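Progress report to the funder: Small Objects Sorting and Layout Work, Durkness workroom
Report date: 2020-07-02
Prepared by the project office, Durkness

1. Purpose of this report

This report covers the second stage of the work funded under the Horau grant. It sets out what was done to the worktables, how the object set was put together, how the layouts are now recorded, and what remains before the final stage in November. Spending is dealt with in section 6. The first report covered the lease of the workroom and the purchase of the tables, and those matters are not repeated.

2. Summary of position

The stage is on schedule except for the written layout guide, which is late. The tables have been covered and marked out. The object set has been agreed at 60 items and all of them have been bought. Of the 104 layouts listed in the plan, 54 have been set out, checked and signed off. The remaining 50 depend on the layout guide only in part, and work on the simpler ones has carried on in the meantime.

3. Table surfaces

The bare tabletops gave trouble in the first stage. They reflected the ceiling lights, and small items slid when the table was leaned on. Three coverings were tried: cotton cloth, a rubber mat and brown kraft paper. The cloth creased and had to be smoothed before each layout. The rubber mat held items well but marked easily and was slow to clean after food items had been out. Kraft paper was chosen. It is cheap, it lies flat once fixed at the edges, and a stained sheet can be replaced in one session.

The paper is divided into rectangular cells with dark blue tape laid lengthwise and crosswise. Each cell is given a row letter and a column number on the layout sheet. The letters and numbers are not written on the paper itself, as early trials with marker pen left the surface cluttered and the sheets had to be thrown away when the numbering changed.

Two points arose with the tape. A cheaper tape used at first lifted at the crossings after a few days. The present tape has stayed down. Secondly, removing tape tears the paper, so a change to the cell pattern means a new sheet. The pattern was therefore fixed in the fourth week and has not been altered.

4. Object set

The set is made up of things that would be found in a kitchen or on a desk. Items were chosen to give a spread of size, weight and shape, and to be easy to replace from ordinary shops. They fall into five groups: fruit, bowls and cups, boards and trays, stationery, and hand tools.

Fruit is the only group that has to be renewed. Limes have kept better than the other fruit tried and are now used as the standard small round item. Plums were dropped because they bruised. Pears were dropped because no two would sit the same way. The fruit is checked at the start of each session and anything soft is thrown out.

Bowls are small and light in colour, which makes them easy to tell apart from the brown paper. Pale green was kept and a tan bowl was withdrawn. Boards are of light wood. Notebooks are dark with a coloured edge where possible, so that the closed side and the open side can be told apart when the layout is checked.

The white trays proved more useful than expected. A raised rim stops a round item from leaving its place, and the flat area inside is large enough to allow the item to be set left, right or centre. Some trays carry drawings or handwriting. These have been left on, and where a tray has a drawing the layout sheet uses it to say which way round the tray should be. This removed a regular source of error, as a plain rectangular tray can be turned end to end without anyone noticing.

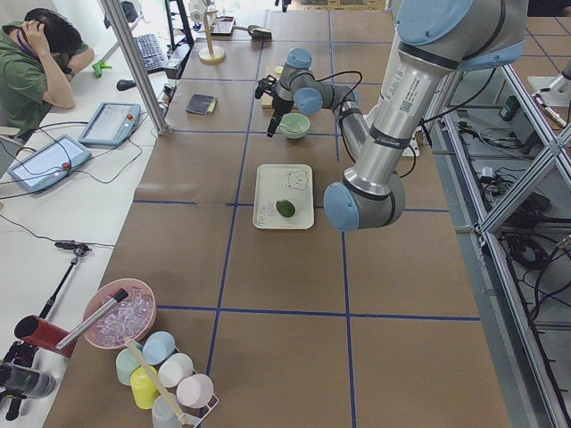
Items not needed for a layout are kept at the far end of the table or on the shelves. The plan called for all spare items to be shelved between layouts, but this added a good deal of walking and has been relaxed. The rule is now that spare items must be clear of the cells in use. The checking record shows no rise in errors following the change.

5. Layout records

Each layout is described on one sheet. The sheet gives the cell for every item, which way the item faces, and whether it rests on the paper or on another item. The last entry was added during this stage. Under the old sheet, a lime on a tray and a lime beside a tray in the same cell were written down in the same way, and four layouts had to be redone for that reason.

A layout is signed off when a second person has set it out again from the sheet alone and the two results agree. Most disagreements have been over items lying across a tape line. The sheet now asks for the cell that holds the larger part of the item. If the item is evenly split, it is moved.

The layout guide is meant to bring these rules together for new staff. A draft exists but does not yet cover stacked items or tall items such as stands. The Gosby workroom has asked for a copy and will try out the finished text on its own tables.

6. Spending

Spending on materials is within the sum allowed. Kraft paper and tape together have cost less than planned. Fruit has cost more, owing to weekly renewal. An underspend of 300 pounds remains on the materials line, and we ask that it be carried forward to the final stage for replacement bowls and a further roll of paper. No other change to the budget is requested.

Delivery of shelving from Atallah was two weeks late. The supplier did not charge for carriage. The shelving is now in place and no further orders with this supplier are open.

7. Work for the next stage

The layout guide will be completed first, beginning with the parts on stacked and tall items. The remaining layouts will then be set out in order of the number of items they contain, with the simplest first. The object set will be checked against the list before each block of work, and missing or chipped items replaced like for like.

One decision is needed from the funder. The plan asks for all layouts to be signed off by a second person. For layouts with only one or two items, we propose that a check on one in four would be enough. If this is not agreed, the work can still be finished in November, but the time set aside for revising the guide would be used up.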